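Menü: Start | Ausgaben | Themen | Werkstatt | Haushalt | Abo | Suche

Küchenhilfe gesucht, Geduld vorausgesetzt

Warum der Roboter am Messer noch lange kein Kollege ist
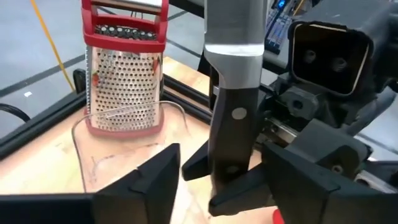 Von der Redaktion Haushalt & Werkstatt
Redakteur für Automatisierung, Küchentechnik und Kleinbetriebe

7. März 2020

Ein Kochmesser in schwarzen Greiferfingern, daneben eine Vierkantreibe mit rotem Griff: So sehen die Aufgaben aus, an denen sich die Haushaltsrobotik derzeit abarbeitet. Wer bei dem Anblick an fertig geschnittene Zwiebeln denkt, greift vor. Ein Messer zu halten ist eine Sache. Damit zu schneiden ist eine andere, und dazwischen liegt ein Stück Weg, über das die Branche ungern spricht.

In den vergangenen Monaten haben uns wieder etliche Ankündigungen erreicht. Der Küchenroboter komme, heißt es, er räume den Geschirrspüler aus, wische die Arbeitsfläche und schneide das Gemüse. Wir hören das seit Jahren. Meist liegt ein kurzer Film bei, mit Musik unterlegt, und fast immer steht irgendwo klein am Rand, dass er beschleunigt abgespielt wird. Uns interessiert die langweilige Frage: Welche Arbeit ist am Abend tatsächlich weg, wenn man so ein Gerät hinstellt?

Das Greifen

Nehmen wir das Messer. Ein Mensch fasst es am Griff, ohne hinzusehen, und rückt es in der Hand zurecht, bis es sitzt. Er merkt, wenn es rutscht, und packt nach. Ein einfacher Greifer hat Finger, die auf- und zugehen. Er kann das Messer so halten, wie er es erwischt hat, und wenn er es schief erwischt hat, dann bleibt es schief. Um es umzugreifen, muss er es ablegen oder irgendwo abstützen. Dafür braucht er Platz und eine brauchbare Vorstellung davon, wo die Klinge endet.

Ein Kochmesser ist für so eine Maschine ein unangenehmer Gegenstand. Der Griff ist glatt, die Klinge blank, das Gewicht ungleich verteilt. Blankes Metall spiegelt, und was spiegelt, sieht für eine Kamera bei jedem Licht anders aus. Für die Reibe gilt dasselbe, nur kommen noch die vielen kleinen Löcher dazu. Am Bügel oben lässt sie sich immerhin gut anfassen. Was dann? Reiben heißt drücken, ziehen, wieder drücken, und das Stück Käse wird dabei immer kleiner. Irgendwann muss man aufhören, bevor die Finger drankommen. Dem Roboter tun die Finger nicht weh, aber Kunststoffspäne im Gratin möchte auch keiner.

Was Prallier verspricht

Die Firma Prallier hat uns Unterlagen zu ihrem Versuchsprogramm »Drillano« geschickt. Es soll einem handelsüblichen Roboterarm beibringen, Küchenwerkzeug zu erkennen, aufzunehmen und wieder abzulegen. Von Kochen ist im Haupttext keine Rede, in der Überschrift der Pressemitteilung dagegen sehr wohl. Das ist das übliche Verfahren und wir wollen es Prallier nicht allein ankreiden.

Interessant wird es weiter hinten. Dort stehen 3.441 Durchgänge, bei denen ein Gegenstand aufgenommen und an einem anderen Platz abgelegt werden sollte. In 1.194 Fällen griff ein Mensch ein. Das ist mehr als ein Drittel. Man muss sich das einmal mit einer Küchenhilfe aus Fleisch und Blut vorstellen, der man bei jedem dritten Löffel zur Hand gehen muss. Die Unterlagen verbuchen diese Fälle als »begleitete Ausführung«. Bei uns in der Werkstatt hätte man dazu ein kürzeres Wort.

Auf Nachfrage teilte das Unternehmen mit, es handle sich um einen frühen Stand. Mag sein. Dann gehört das auf die erste Seite und sollte nicht in einer Fußnote stehen, die erst nach dem Preisausblick kommt. Eine Aufschlüsselung, bei welchen Werkzeugen eingegriffen wurde, haben wir erbeten und bis Redaktionsschluss nicht bekommen. Gerade die hätte uns interessiert: Ein Kochlöffel darf herunterfallen, ein Messer besser nicht.

Besuch in Guimarães

In Guimarães haben wir uns im August eine kleine Fertigung angesehen, die Küchenutensilien verpackt. Dort arbeitet seit längerem ein Arm des Anbieters Flullbridge. Er legt Teile in Kartons, immer dieselben Teile in immer dieselben Kartons, und das macht er ordentlich. Die Teile kommen in einer Form an, die nur eine Lage zulässt. Die Kartons stehen in einem Anschlag. Das Licht ist fest montiert, und wer die Halle betritt, bleibt hinter einer Linie am Boden.

Schön und gut, aber das ist keine Küche. In einer Küche steht die Reibe heute links und morgen im Abtropfgitter, halb unter einem Topfdeckel. Es liegen Kabel auf dem Tisch, jemand hat den Brotkorb verrückt, die Sonne scheint von der Seite herein. Wir haben in der Halle gefragt, was passiert, wenn ein Karton verdreht ankommt. Dann hält die Anlage an und es blinkt. Jemand geht hin, dreht den Karton und drückt auf Weiter.

Umgerüstet wird selten, ein neues Teil kostet nach Auskunft des Betriebs 4 Arbeitstage Einrichtung. Bei großen Stückzahlen rechnet sich das. Für Serien unter 200 Stück wird weiterhin von Hand gepackt, und zwar am Tisch gegenüber. Wer wissen will, wie es um die Automatisierung in kleinen Betrieben steht, braucht sich nur diese beiden Tische anzusehen.

Was heute geht

Damit kein falscher Eindruck entsteht: Es geht voran. Dass ein Arm überhaupt ein Messer fasst und hält, ohne dass man es ihm auf den Millimeter hinlegt, war vor einigen Jahren noch eine Angelegenheit für Speziallabors. Die Kameras sind besser und billiger geworden. Manche sitzen heute vorn am Handgelenk der Maschine und schauen den Fingern bei der Arbeit zu, was beim Greifen sehr hilft. Auch das Anlernen durch Vormachen, bei dem ein Mensch den Arm führt und die Maschine die Bewegung übernimmt, ist ein vernünftiger Ansatz.

Saugroboter funktionieren, solange man vorher aufräumt. Mähroboter funktionieren auf Rasen, die für sie gemacht scheinen. Beiden ist gemeinsam, dass sie nichts anfassen müssen. Sobald eine Maschine etwas in die Hand nehmen und damit etwas Drittes bearbeiten soll, wird es zäh. Brot schneiden zum Beispiel: eine Hand hält den Laib, die andere sägt, und beide spüren, ob die Kruste nachgibt. Mit einem einzelnen Arm ist die Sache von vornherein halb verloren, es sei denn, man klemmt das Brot ein. Dann hat man eine Brotschneidemaschine. Die gibt es schon.

Überhaupt wird in den Prospekten auffallend selten mit dem verglichen, was bereits im Schrank steht. Eine elektrische Reibe schafft den Käse in einer Minute und passt in die Schublade. Ein Geschirrspüler löst das Spülproblem seit Jahrzehnten, übrig bleibt das Ein- und Ausräumen. Genau dort wäre ein Arm willkommen. Genau dort liegen aber auch Gläser, nasse Teller und Messer kreuz und quer durcheinander.

Fragen an jeden Anbieter

Leserinnen und Leser aus Kleinbetrieben fragen uns, worauf sie bei Vorführungen achten sollen. Legen Sie das Werkzeug selbst hin, und zwar anders, als es vorher lag. Bringen Sie ein eigenes Messer mit. Bitten Sie darum, das Licht auszuschalten oder einen Vorhang aufzuziehen. Lassen Sie sich sagen, wer während der Vorführung welche Taste drückt, und schauen Sie dem Bediener auf die Hände. Fragen Sie, was die Maschine tut, wenn ihr etwas entgleitet. Und fragen Sie nach der Quote ohne Eingriff, schriftlich, mit der Zahl der Versuche daneben.

Zu den Kosten können wir wenig sagen, da Prallier keinen Preis nennt und Flullbridge nur ganze Anlagen anbietet. Für den Privathaushalt raten wir vorläufig zu einem scharfen Messer, einer Reibe mit rutschfestem Stand und zwei Händen. Sollte Prallier die erbetene Aufschlüsselung nachreichen, drucken wir sie in einer der nächsten Ausgaben ab.

Weitere Beiträge

Saugroboter im Altbau: Die Türschwelle bleibt der Gegner
Wäsche falten per Maschine, ein Zwischenstand
Anlernen durch Vormachen: Was Kleinbetriebe wissen sollten
Leserpost zum Fensterputzroboter
Messer richtig schärfen ohne Elektronik

Kontakt | Impressum | Datenschutz | Newsletter abbestellen | © 2020 Redaktion Haushalt & Werkstatt | Nach oben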